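Ticket 2748: Cell 3 gripper stops too high over fixture plate, wrist camera picture too bright
Site: Grillton, hardware test hall
Opened by: Piret Lepik
Assigned to: Svetozár Hrubý
Status: Closed, with one open point

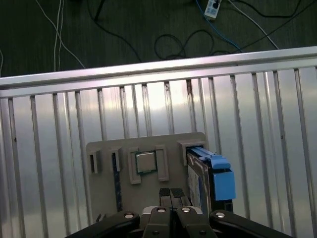 Opened 24 July 2019, Piret Lepik

The cell stops in the step "approach chip" with message 3060 (target not confirmed). It began in the morning shift. First it stopped only sometimes, and after lunch it stopped on almost every cycle. The drive step works normally. The module step works also, but I have the feeling that the fingers come down a little to the left of where they came before.

What I have tried already:
Restarted the cell controller. No change.
Cleaned the camera window with the dry cloth. No change.
Changed the chip for another one from the same tray. No change.
Ran the step by hand at 5 percent speed. The arm moves smoothly and there is no noise from the wrist.

I did not touch the fixture plate and I did not change any taught point. Please tell me if I may continue with the drives only, because Hitstead is waiting for them.

Reply, Svetozár Hrubý

Thank you for the good list. Yes, please continue with drives only. Use the recipe "drive single" and leave the chip brackets out of the program. Do not use the old recipe from May, it has the wrong approach height.

Two questions. Is the chip lying square between the two brackets when the cell stops? And is there a bright reflection on the aluminum behind the plate in the camera picture?

Reply, Piret Lepik

The chip is turned a little. Its left side lies over the left bracket. When I push it straight with the plastic stick, the step passes maybe one time in three.

The reflection is there, yes, and quite strong. It is white in the middle with some yellow and pink at the sides. It lies on the grooves beyond the plate, toward the rail. I do not remember if it was like this last week.

Reply, Svetozár Hrubý

Then I think we have two causes together. The chip finder in the Sterkton software sets its exposure from the whole picture. If a big part of the picture is very bright, the chip cap becomes too dark or loses its border, and the finder has nothing to hold on. The cap is pale metal, so it is already a difficult part. When the chip is also turned, the score falls under the limit, and you get 3060.

Please do these steps in this order:
1. Put the cell in manual mode and move the arm to the position "look".
2. Open the camera page and change exposure from "auto full" to "auto region".
3. Draw the region around the two chip brackets only. Leave out the bare aluminum.
4. Save it under a new name. Do not write over the old settings.
5. Write down the score for ten chips, all placed straight.

The limit is 60. Please do not make it lower, even if it is tempting.

Reply, Piret Lepik

Done. All ten are above the limit, the lowest is 71. With the old settings the same chips gave between 48 and 63. I saved it as "look_region_b".

But I was right about the left side. With the module in its holder I moved down slowly and stopped before contact. The fingers are not in the center, the right finger will touch first.

Reply, Svetozár Hrubý

I came to the cell myself for this one. The fixture plate had moved. One of the two clamp screws under the plate was loose, I could turn it with my fingers. With the plate pushed back against its stop, the module position was correct again without any teaching. I tightened both screws and put a paint line on them, so everybody can see if they turn.

I checked also the gripper while I was there. The pivot pins have no play that I can feel. The textured finger tips are still good and I did not replace them. The two small screws in the inner links were tight.

After this I ran the full recipe for 60 cycles. No stop with 3060. Two times the chip was put in turned and the finder corrected it as it should.

Reply, Piret Lepik

The afternoon shift ran with no stops. I have put the check of the paint lines in the start of shift list, after the check of the air pressure.

One more thing, it is not part of the fault. The cables on the floor behind the rail should be tied. I pulled one with my shoe when I walked around to look at the plate. Nothing was disconnected, but the power strip is also there and I do not like it.

Closing note, Svetozár Hrubý

Cause 1: exposure was set from the full picture, disturbed by the reflection on the table.
Cause 2: loose clamp screw, fixture plate shifted.
Changed: camera settings "look_region_b" are now the default for cell 3. Clamp screws tightened and marked.
Not changed: taught points, score limit, finger tips.
Parts used: none.

Open point: floor cables behind the rail. I have asked Goh for a cable channel and will make a new ticket when it is delivered. Until then please walk around on the other side.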